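Can a machine fold the tablecloth yet?

From the Ususton newsletter, March
By Aranka Boros

Many readers have written to us with the same question, in different words: when will a robot do the housework for me? I tried to collect what I know today, from our own work in Tramville and from talking with people who clean, wash and fold for their living. My answer is longer than "soon" and I am afraid a little less exciting.

Let me begin with the chores where machines already do well. Floors are the easy case. A round vacuum robot can clean a flat apartment with few carpets, and many families trust it with this. Dishes were solved a long time ago, if you accept that a person still has to load the machine and empty it. Washing and drying of clothes is the same story. We have very good boxes which do the middle part of the job, and the beginning and the end stay with us.

The end of the laundry is where I spend most of my working time. Cloth is difficult for a robot for a simple reason: it has no fixed shape. A cup is a cup also when you turn it upside down. A tablecloth can lie on the floor in a thousand ways, and when you pull one corner, the rest of it moves in a manner that is hard to predict. A person feels with the fingers if she holds one layer or two. Most grippers have only two hard jaws and feel very little.

For this reason much of the effort now goes into learning from people. A person takes a gripper in each hand and does the chore slowly, with the same kind of jaws the robot will have. The movements are recorded and a program is trained on them. It is tiring work and it needs patience, especially with large pieces.
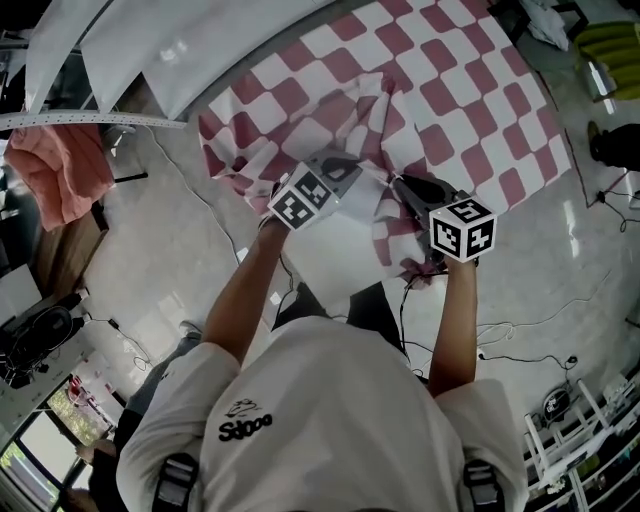
In our group the trained program, which we call Timelus, was built from 871 recorded folds. With small kitchen towels it is now quite reliable. It finds a corner, lifts, and lays the towel in half and again in half. A bath towel goes also, but slower. With a bed sheet or a big tablecloth we are still at the level of a child who wants to help. The arms are too short to spread the cloth in the air as you and I do it, so the program must smooth it in small steps, and sometimes one step destroys the previous one. A tablecloth can take up to 11 minutes. I do the same in less than one, and I am not a fast folder.

Checks and stripes, by the way, are a mixed blessing. The lines help a camera to see which direction the cloth is lying. But every square looks like its neighbor, and the program can lose its place when the cloth is wrinkled. Plain white is worse, I think. My colleagues do not all agree with me.

I asked Gizella Pap how this looks from the shop floor. She leads the finishing room at Dobos, a laundry which works for restaurants and small hotels. They have an ironing line that folds napkins by itself, but 2 workers must stand in front and feed the napkins in, straight and one by one. "The machine folds better than us," she told me. "It cannot pick one napkin from a full cart. If you bring me a machine for this, I will buy it the same day." She also said that a machine which stops twice in an hour is for her more work than no machine, as somebody must leave her own place to start it again.

I find this a useful measure. At home we can forgive a slow robot, if it works while we are out. In a laundry the speed counts, and a good result nine times from ten is not good enough. On the other side, the laundry has the same cloth every day, good light and no cat. Your living room has chairs, cables, toys and a different shirt each morning. So I believe that the first useful folding robots will fold one kind of thing in one kind of place, and the home will come later.

What can you buy at this moment? If you have a small budget, a floor robot is a reasonable purchase. For folding I would wait. When you see a video of a robot with laundry, please look if the film is speeded up, and how the cloth was lying at the beginning. A towel placed flat on a table is already half of the work done.

In the next issue I will write about emptying the dishwasher, where glasses are the problem. If you have questions about folding, send them to the newsletter desk and I will try to answer.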